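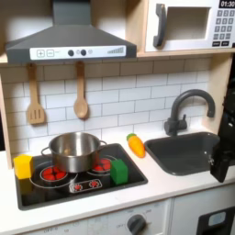 Pre-opening walk-through, Halliday site, February

OK = fine, FIX = fix before doors open, WATCH = look again next month

Entrance and hallway
1. Front door closer. OK. Slower than last month, no finger pinch.
2. Exit sign lit, both ends of hall. OK
3. Fire extinguisher by office. FIX. Tag missing. Needle in green but no tag = fail, Sarkton to re-tag.
4. Mats flat. WATCH. Corner curling again by coat hooks.
5. Alarm panel. OK, no fault lights.

Main room
6. Outlet covers. FIX. 2 missing on the window wall. Spares in the Brulero box, top shelf of supply closet.
7. Shelving anchored to wall. OK, pulled on all of it. Low bookcase has a loose bracket, tightened while I was there.
8. Blind cords tied up out of reach. OK
9. Radiator guard. WATCH. Rattles. Screws are in but the holes are getting big.
10. Play furniture, edges and small parts. OK. No splinters, knobs tight, nothing came off when tugged. Toy microwave door checked for pinch.

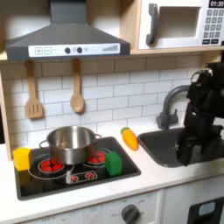
11. Smoke detector test. OK. Loud enough in the nap room with door shut.
12. Floor. FIX. Tile lifted near sink, taped for now. Tape is not a repair, please dont let it stay there till spring.

Bathrooms
13. Hot water temp at the low sinks. OK, under the limit. Log sheet is full, need a new one.
14. Step stools, rubber feet. FIX. 3 feet gone off the blue one. Pulled from use.
15. Cleaning stuff locked up. OK. Key was in the lock tho. Take the key out.

Outside
16. Gate latch. WATCH. Catches if you push, doesnt catch by itself when it's windy. Oncombe quoted a new spring latch, haven't heard back on the date.

Comments
Water meter read 1,294 at start of walk, same at the end with everything off, so no leak showing.
Did not get to the storage shed, ice on the path. Needs salt before anybody goes back there.
First aid kit is short on small bandages and the gloves are all size large. Order medium.
All FIX items get a recheck before this sheet is signed. Leave teh copy on the clipboard by the office, not in the drawer.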